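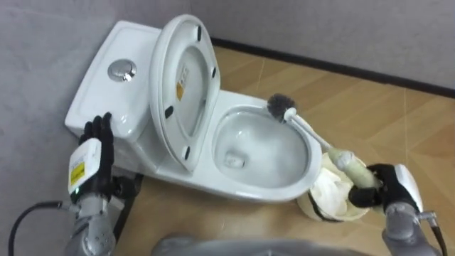

Downstairs restroom, lid up.

Nornico Guesthouse: Questions We Get a Lot

What time is check-in?
From 3 p.m. Turn up earlier and we'll mind your bags, but the room won't be made any faster by you standing next to it.

Is breakfast included?
Coffee and toast are. Eggs cost extra and depend on Tuấn Khương being awake. For a proper meal, Grillano is across the street and opens at noon, which they consider morning.

Can I flush paper?
Toilet paper, yes. Wipes, no, including the ones that say you can. The last plumber's visit cost us $3,338 and we still bring it up at dinner.

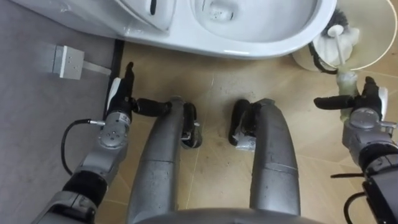 The brush stays beside the toilet. Guests may use it.

How late can we make noise?
Until 10. The walls are old and your neighbor now knows all about your divorce.

Do you take pets?
Dogs under 25 pounds, $15 a night. Cats by arrangement with Sầm, the cat who already lives here and rarely agrees.

Is there parking?
Two spots behind the building. In May, try the street by the church.

Can I cancel?
Free up to two days before. After that we keep the first night.

Prices last changed 2/26/23.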